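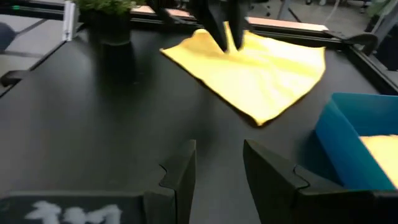 A yellow cloth held by one corner over the work table, with a second cloth in the bin at right.

The price of the arms is the easiest number in a robot budget to find, and it is usually the only one anybody argues over. I have sat through enough planning meetings at small firms to think the argument is aimed at the wrong line. If a shop is going to put a robot on handling cloth, the arms will cost what they cost. The money that gets lost is lost in the lines under them.

Take cloth itself. A microfiber square is a cheap item and a hard one to handle. A metal part has one shape, and a buyer can write that shape into a purchase order. A cloth held by a corner hangs in one set of folds, and held a little differently it hangs in another. A gripper that does well on boxes may do badly on it. So the gripper, the jaws on the gripper, and the camera that looks down at the jaws deserve their own lines, with their own spares, and they should be chosen before the arm is.

Most budgets I see do this in reverse. The arm is picked first, often from the vendor with the best demo, and then whatever is left in the account pays for the hand. At the Drevton laundry supply shop, where I helped with the plan for a folding cell, the first draft had a full page on arms and a single line that said "end tooling, misc." That line came to $1,781 for the year. The first set of spare jaws and the shipping on them took $1,696 of it. The money was gone in October, and the rest of the year was spent borrowing from the office furniture account.

The shop did not have a bad robot. It had a plan that treated jaws as a thing you buy once. Jaws are closer to tires. They wear and get bumped, and then somebody wants a different shape because the new cloths are thinner than the old ones. A shop that runs delivery vans would never leave tires out of the budget, and the same people will leave out gripper fingers without a second thought.

The table is the next line that gets skipped. People assume they have a table. What they have is a desk, or a bench that moves when you lean on it. A cell needs a surface that stays put and a frame stiff enough to bolt things to. It also needs a color that the work shows up against. A matte black top under a bright yellow cloth is a sensible choice, and paint or a mat costs very little if it is planned for. It costs a good deal more if the camera has already been set up on a shiny white top and the work has to be done again.

Bins belong in the plan too. The Drevton shop started with whatever bins were in the stock room, in three different heights, and the arm had to be taught each one. Buying 15 matching bins fixed it. I would put them on the first order and keep a few unopened in the back, because the model will be discontinued sooner than you expect.

Then there is time. At Drevton we logged 113 hours of staff work before the cell was allowed to run during a normal shift. None of those hours were in the budget. They were paid for, of course, out of the wages of people who were supposed to be doing other work, and the other work ran late. A manager who sees only the invoice thinks the project came in on target. The people on the floor know better, and they will remember it when the next machine is proposed.

Some owners answer this by buying a complete package, and there is a fair case for it. Brandes quoted Drevton a package with the table, the tooling, and setup all on one price. Jelville quoted the arms alone and came in far lower. The owner went with Jelville, and I would not call that a mistake, since a shop with a good mechanic can save real money by building its own table and frame. But the two quotes were put side by side as if they covered the same thing, and they did not. If you want to compare a package to a set of parts, add the mechanic's hours to the parts, and add the jaws and the bins.

My own rule is to write the budget from the cloth up. Start with what is being handled and how many kinds of it there are. Price the jaws, with spares for a year. Price the table and the bins, then the hours. Put the arm in last. If the total is too high, drop a kind of cloth from the first phase before you cut the spares.

Senalico, a smaller outfit across the river from Drevton, is planning a similar cell now and has asked to see our numbers. I sent them the second draft of the plan along with the first. The first is more useful. It still has "misc." on it.

July 15, 2019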